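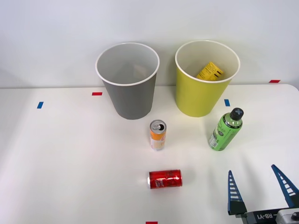 What can you learn about sorting your empties from a robot open day?
Quite a lot about layout. A robot sorts well when every item has room around it and every container has a fixed place, and the same applies to the worktop next to your kitchen bin.

I went to the open day at Flaltholm in October with my neighbour Sawsan Atallah. The part we stayed longest for was a drinks-sorting demonstration run by Nour Awwad and Majdi Saliba. Two paper cups stood in for bins, one grey and one yellow, with drinks containers set out on a white table in front of them. The arm had RB-Y1 printed on it. Most of the tips below came from watching it, or from asking questions afterwards.

Put the bins at the back

The cups were side by side at the back of the table, and the cans were nearer the front. At home I had it the other way round, with the recycling tub at the front edge of the worktop and the empties behind it, so I was always reaching over the tub. I swapped them the same evening. Leave a hand's width between two tubs or you will knock one while filling the other.

Use one colour for one thing

Grey for one kind of rubbish and yellow for another is easier to follow than two white tubs with labels. If your tubs match, wind a strip of coloured tape round the rim of one. Children and visitors pick this up without being told. Don't change the colours later, even if you find a nicer tub.

Mark positions with tape

There were short strips of red and blue tape on the table at Flaltholm. I have now put tape on the shelf where the tubs go, and they get put back in the right place after emptying. Masking tape will do on painted shelves. Press it down well at the ends and replace it when the corners lift. On a worktop that gets wiped every day, expect to replace it every few weeks. Old tape residue comes off with a little cooking oil on kitchen paper, followed by washing-up liquid.

Spread things out before you sort

A heap is slow to sort. Tip the bag out on a tray and move the pieces apart first. My tray is 520 mm wide, which takes a day's worth of cans and bottles for four of us. Cans lying on their sides will roll on a smooth tray, so put a damp tea towel underneath them.

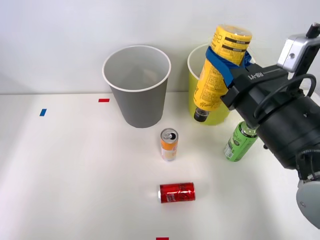

Keep caps on until you reach the sink

A bottle with its cap on can be tipped and carried upside down without much worry. Take the cap off over the sink, pour away what is left, rinse, and shake. Then check what your council wants done with the cap. Ours wants it screwed back on.

Give slippery bottles something to grip

A band of cloth round the middle of a bottle helps when your hands are wet or stiff. I use a strip cut from an old cotton pillowcase. A wide rubber band works too and is easier to wash. Sawsan keeps two on the handle of the cupboard under the sink for opening jars.

Check opened cans for dregs

A can with the tab pulled may still have a mouthful in it. Turn it over the sink, wait, and turn it back. Rinse with leftover washing-up water, not fresh. In summer this is the difference between a clean tub and one full of wasps.

Choose a tub wider than the bottle

This sounds obvious, but my old tub only took a 1000 ml bottle standing straight up, and it then blocked the opening. Measure your widest bottle lying down as well as standing. If you can't find a wide enough tub, empty the narrow one more often.

Light the place where you sort

The demonstration table was evenly lit, with soft shadows. Under my wall cupboards it was dim enough to miss the recycling marks on small pots. I fitted a battery strip light at the back of the cupboard base. Wipe it when you wipe the tiles.

Set a time

Nour said their table is reset at the end of each session. We do ours after supper, at half past seven, and it takes less time than drying the pans. If you leave it until the morning, the juice cartons will have gone sticky.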